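Equipment Review: Sulline Two-Arm Tabletop Folding Station
Prepared for the Marulanda Textile Services equipment file
Issued 16/06/2021

Summary of finding

The Sulline station is suitable for supervised use in garment folding trials. It is not recommended for unattended operation in its present form. During the evaluation the station recorded 3 faults in which an arm continued to move after losing its grip signal, and one of these led to contact between the two grippers. No person was injured. The conditions under which the station may remain in service are given at the end of this review.

Scope of the evaluation

Marulanda received the station from the distributor, Clellano, as a complete assembly: two arms, a shared controller, a walled work surface and a license for the folding software. The purchase was made to establish whether mixed small items could be sorted and folded at a bench of ordinary size. The evaluation covered 2286 folding cycles on shirts, trousers, towels and cleaning cloths. All items were clean and had been drawn from general stock.

Each cycle began with one item spread on the table and ended when both grippers had returned to their rest position. An operator was present throughout and held the stop control.

Performance in normal use

Folding quality was acceptable. Towels and cloths gave the most consistent results. Trousers in soft knit fabric were the most demanding item, as the material shifts when only one end is lifted and the second gripper must then find an edge that has moved. The software handled this well in most cases and repeated the grasp when the first attempt missed.

The walls around the work surface kept items from sliding off the table. Surface glare was a concern during the first sessions. The table finish is glossy, and the overhead lighting in the evaluation room was lowered before the recorded cycles began.

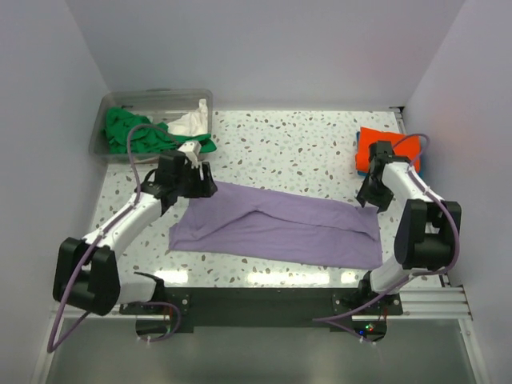 Description of the faults

The first fault occurred at cycle 217. The left arm had closed on a waistband and begun to lift when the controller stopped receiving a signal from the gripper. The expected response is an immediate hold. The arm instead completed the planned movement and opened over the table. The item was dropped, and the operator ended the cycle.

The second fault occurred at cycle 230 and followed the same pattern. On this occasion the right arm was already moving inward to receive the fabric. The two grippers met at low speed, and one printed bracket cracked. The operator pressed the stop control, and both arms halted without delay.

The third fault took place much later in the evaluation, after the bracket had been replaced. It involved the left arm only and caused no damage.

Inspection traced the loss of signal to the connector at the left gripper. The cable had been fitted with too little slack at the wrist, and repeated rotation had drawn the connector partly out of its seat. This is a simple defect and is easily corrected. The more serious matter is the behavior of the controller. A loose connector should be treated as an expected event over the life of the equipment, and the station should stop when it happens.

Response of the supplier

Clellano replied promptly and supplied the replacement bracket at no charge. Its technical staff confirmed that the hold response is switched off in the default settings and must be turned on during installation. The installation guide supplied with the station does not mention this setting. A revised guide has been promised for July.

Comparison with existing equipment

The Bodalar single-arm unit already in use is slower and cannot fold trousers. It does, however, stop on any loss of signal, and there is no second arm with which it can collide. Departments that handle only flat items have no reason to replace it.

Conditions of continued use

The hold response must be enabled and tested by disconnecting each gripper in turn before the station is returned to service. The test is to be repeated whenever the software is updated.

Gripper connectors are to be fitted with locking clips. Cable slack at the wrist is to be checked at full rotation at the start of each shift.

An operator must remain within reach of the stop control whenever the arms are powered. Hands are not to enter the work surface to straighten an item until the arms have been placed in the stopped state.

The rating of the station will be reconsidered once the revised guide has been received and the hold response has been verified on both arms.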